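Binasow Tank & Pump Support
Ticket: Pump 2 slow flow, inventory doesn't match
Site: Fonamwood Farms, main yard
Opened by: Danish Rajput
Assigned to: Maham Sethi
Status: Closed, with notes
Opened: March 31, 2021

Danish Rajput wrote:
Pump 2 on the diesel side has been slow for a week or so. It used to fill a tractor while I checked the oil, and now I stand there. Your phone guy told me it was "probably the filter." I changed that filter myself in September and I don't believe it's plugged already. On top of that, the Jafri tank monitor says we have 200 gallons less than my books say. I would like somebody to look at both before I'm sold a new pump.

Maham Sethi replied:
Thanks, Danish. Before we send a truck, please tell me three things. Is pump 1 slow too? Does pump 2 start off fast and then drop, or is it slow from the first second? And when you compare the monitor to your books, are you using the gross gallons or the net gallons off the delivery ticket?

Danish Rajput wrote:
Pump 1 is fine. Same tank, so it isn't the tank. Pump 2 starts OK and drops after maybe half a minute. I use whatever number is on the ticket that I get billed for. I don't see what that has to do with a slow pump.

Maham Sethi replied:
Probably nothing. I'm treating them as two problems until something ties them together. A pump that starts well and then falls off is usually starved on the suction side or pushing into a restriction. I know you changed the filter, but please pull it anyway and look at it. Close the valve under the tank first, and shut off the breaker.

Danish Rajput wrote:
Pulled it. It was black and slimy. Put a new one in and the flow came right back. Ran 26 gallons into the service truck with no drop. So fine, it was the filter. But a filter should last longer than that, and I'm not going to buy one every few weeks and call it fixed.

Maham Sethi replied:
Agreed, and I wouldn't call it fixed either. Black slime usually means there's water in the bottom of the tank and something is growing where the water meets the fuel. Do you have water paste and a gauge stick? Put paste on the bottom few inches of the stick, lower it gently, leave it for 30 seconds and see if the color changes.
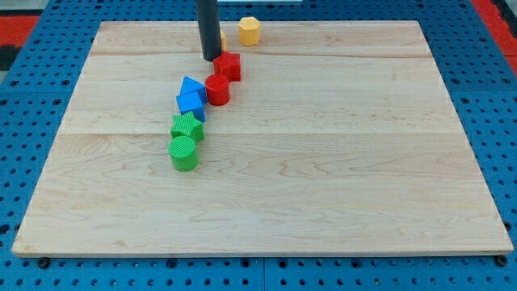
Does water in the tank explain why only pump 2 was slow?
Partly. As far as we know, pump 2 draws from a pickup set lower in the tank, so it gets the dirty layer first, and pump 1 would have followed sooner or later.

Danish Rajput wrote:
Paste changed color for a little over an inch. The monitor's water reading says zero. So which one am I supposed to trust?

Maham Sethi replied:
Trust the stick. The water float on the monitor can hang up in sludge, and it can't read below a certain height even when it's clean. I'm scheduling Rizwan Bukhari to come out, pump off the bottom and pull the probe.

Rizwan Bukhari, site notes:
Pumped water and sludge off the low end of the tank until we had clear fuel. Fill cap gasket was flat and cracked, which would let rain in. Replaced gasket. Pulled probe, water float stuck with sludge, cleaned it and reinstalled. Water now reads zero on monitor and on paste. Treated the tank with biocide at the label rate. Customer asked if biocide is snake oil. Told him it does kill growth, but it won't do much for him if water keeps getting in.

Rizwan Bukhari, second note:
Checked the monitor setup while I was there. Tank chart was entered for a level tank. This one is set with a slope toward the drain. That will throw off the gallons, more at some levels than others.

Danish Rajput wrote:
So your company typed the wrong chart in, and I spent a month thinking one of my drivers was stealing fuel. I want that written down.

Maham Sethi replied:
It's written down. The setup was ours and the chart was wrong. There's no charge for the correction. I won't promise it accounts for all of the 200 gallons until we have a few deliveries to compare. Please write down the stick reading before and after each load, wait for the fuel to settle before the second one, and send them to me.

Danish Rajput wrote:
Two loads since then. First one was off by a little, second one was close enough that I quit arguing. Flow on pump 2 is still good. I still think the monitor cost too much for something I have to check with a stick.

Maham Sethi replied:
Stick it once a month with paste, and again after any heavy rain until you're sure the new gasket is holding. Change both filters one more time after the biocide has worked, as dead growth will load them up. I'm closing this one. If the gap between books and monitor opens up again, reply here and it will reopen under the same number.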